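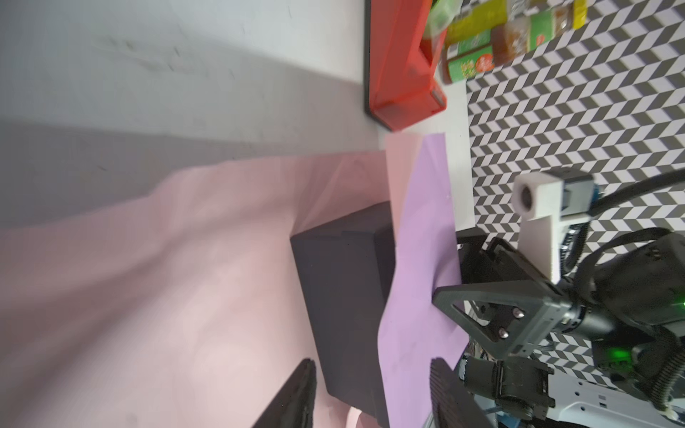 Wrist camera view, with the purple cloth and the pantry shelf regulars.

I promised back in June that I'd write up the Toreo two-arm kit once I'd lived with it for a while, and then life did what life does, so thank you for being patient with me! The short version is that I like it a lot. The long version has some grumbling in it (mostly over cables), so get yourself a cup of tea.

We paid $3494 for the pair of arms with grippers and wrist cameras. The enclosure came separately from Wakley, and I ordered the chevron panels for all three walls, which my sister finds dizzying and I have grown rather fond of. The arms bolt to the aluminum rail along the front, and I'd set aside a whole weekend for that part and was finished by lunch on the first day.

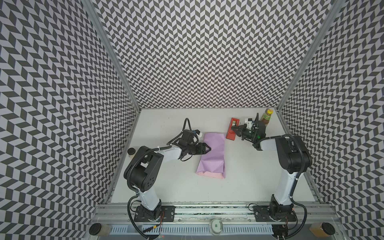
Handling soft things

Cloth is what I wanted to try most, and it's where I've spent the most evenings. A jar stays a jar wherever you put it down, but fabric wrinkles and slides and folds under itself, and both arms have to more or less agree on where the edge is. I run everything through Fakix, the software that Toreo suggests, and I've saved 144 practice runs so far. I counted 86 of those as good ones, and I'm a generous grader! Most of my trouble came from closing the fingers too early, so if you're starting out, slow that step way down.

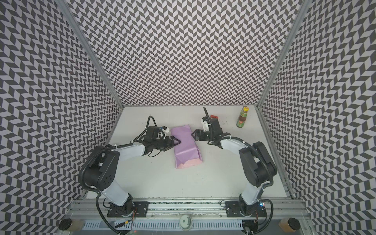

Feng-yi Chu wrote in to say that the slower grip setting helped with thin fabrics too, but that the Shih soft fingertips made a much bigger difference, and that I should stop being stubborn and order a set. They're $275, so I'm still thinking it over (I've had the page open for days).

My one real complaint is the manual. The section on routing the cable conduit is a single page, and I had to redo the left arm twice before it could bend all the way without tugging. Toreo's support folks were lovely on the phone, though, and stayed on with me until it moved freely.

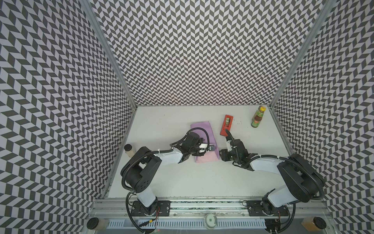

Left arm on the cloth, right arm over by the red tape dispenser.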